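Nakance Home and Play

Berkano Little Kitchen Set
Item 977
$70.00
In stock, ships from our Birkgate warehouse

Eight pieces, ages 2 and up

We've been selling the Berkano set for long enough now that some of the children who started out with it have handed it down to younger brothers and cousins, and we still get more mail over this one box than over anything else in the shop. It began as a very plain idea. Patricio Farías, who draws most of our table things, wanted a kitchen set that a small child could lay out alone, carry to the sofa, serve to a patient grandparent and bring back again (or most of it, anyway!). He had plenty of big play kitchens to look at, with ovens and faucets and little clocks, and what he kept seeing was children walking away from them with one cup and one vegetable. So we left out the kitchen and kept the parts that travel.

What comes in the box:

Serving tray, pale pink
Cutting board, see-through orange
Drinking cup
Chili pepper, yellow with a red end
Tomato
Egg
Mixing bowl
Spoon

There's also a folded card with a few games on it, written by Bereket Ayele, who taught kindergarten before she came to us and who knows a great deal more about pretend soup than the rest of the office put together. The card isn't counted as a piece. If yours has gone missing, write to us and we'll gladly send another. 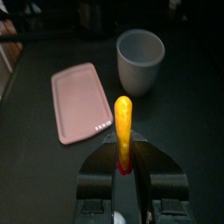
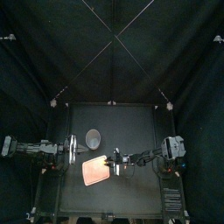
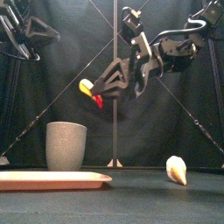
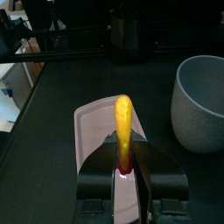
Color was where we spent the most time on this set, and we'd like to tell you a bit about it, because it's also what customers ask us most. The tomato went through more reds than we care to remember, and the egg was nearly blue. The chili pepper was the one everybody agreed on from the start, though it does bring in a question now and then. The darker orange streaks you can see along the yellow in the last picture belong there, and so does the slightly mottled look of the skin. They fall a little differently from one pepper to the next, so if you order a second set for a sibling you'll very likely be able to tell the two peppers apart, and in our experience the children will manage it well before you do.

The tray is the piece that gets borrowed by the grown-ups. It has rounded corners and a raised rim, so a tomato that gets going on the way across the living room has something to bump up against, and it's small enough for a child to keep hold of with both hands. We've had letters telling us it now holds keys by the front door, or hair clips, or seed packets. We don't mind at all, and you can order an extra one if there's an argument over it.

The cutting board is flat and simple, with rounded corners, and it lets the light come through, so it's lovely on a windowsill in the morning. It's for pretend cutting only. Please don't use a real knife on it, as the surface will mark and the marks won't come out. The cup is a real cup in the sense that it holds water, and you may find yourself being served quite a lot of it.

Playing with it

Bereket's favorite game on the card is the one called Café Cáceres, named for the town where Patricio spent his summers as a boy. One person is the cook and the other is a customer who has to order without saying the name of the food. "I'd like something long and yellow, please, and something to drink." The cook finds the pieces, puts them on the tray and brings them over. Younger children like to play it with only the pepper and the cup. Older ones start making menus, and then prices, and the prices can get steep.

Tidying up can be part of it too. Set the bowl in the box first, put the egg and tomato in the bowl, and slide the board and tray down the side. The pepper and spoon go in wherever there's room.

Care

Wipe all the pieces with a damp cloth and a drop of dish soap, then rinse and let them dry on a towel. We don't recommend the dishwasher. The cup should be emptied and turned upside down after water play. Don't leave the set in a hot car.

Replacement pieces

Every piece can be ordered singly, with the exception of the spoon, which we're out of until July. Send us a note with item number 977 and the name of the piece you need. Peppers are the most requested by a long way, and we've heard that they turn up later in coat pockets, behind radiators and once in a piano.

Shipping and returns

Orders placed before noon leave Birkgate the same day. If the set isn't right for your family, send it back in its box and we'll refund the full price once it reaches us. Gift wrap is available at checkout, in green or plain brown paper, and we're happy to write a card by hand if you tell us what you'd like it to say.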